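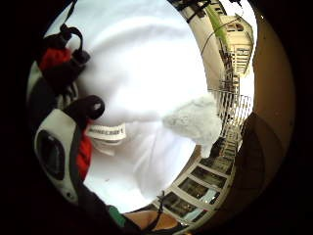

White fabric and a Minecraft tag, from the gripper's point of view.

Hi, I'm Soledad Gallegos, and I look after the robot hand side of Pindside. We're a shared workshop with two long benches, one very loud compressor and a bunch of people who like building things that move. I joined to fix a lamp (still broken, by the way!) and ended up soldering finger joints with Damián Beltrán until way past dinner.

The hand is called Zustivik. Damián came up with the name and won't say where he got it. It's a black, many-fingered thing you wear on your own hand, with a cable running off it and a marker cube on top so our software can work out where it is. We started it last April, and we've rebuilt the thumb more times than I'd like to admit.
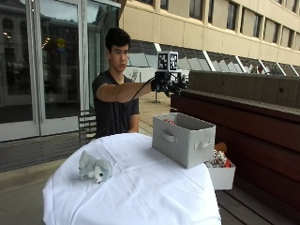 Plush toys are my favorite thing to practice on. They squish, they roll, they have ears in awkward places, and if you drop one you just pick it up and go again. Oğuzhan Özkan writes the tracking code and he'd much prefer boxes with nice flat sides, so we try to keep both kinds around. A session is usually 60 minutes, then we swap wearers, since your forearm really starts to feel it by then.

We keep notes on every grab, good or bad, and we're up to some 3000 of them now. Lucía Tejada keeps the log tidy and yells (kindly) when I forget to write down which fingertips were on.

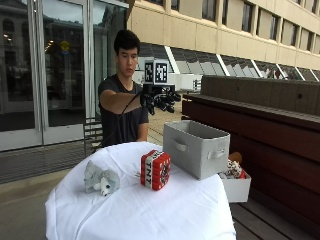

If you want to build your own, come by and try ours on first! You'll learn more about strap fit in five minutes than I can explain in an email. Bring whatever half-finished arm or gripper you've got at home, too. Leopoldo Nava does the introductions to the tools, and new members need one before using the drill press. The door is on the Hascombe side of the building, so ring twice and give us a minute to get there.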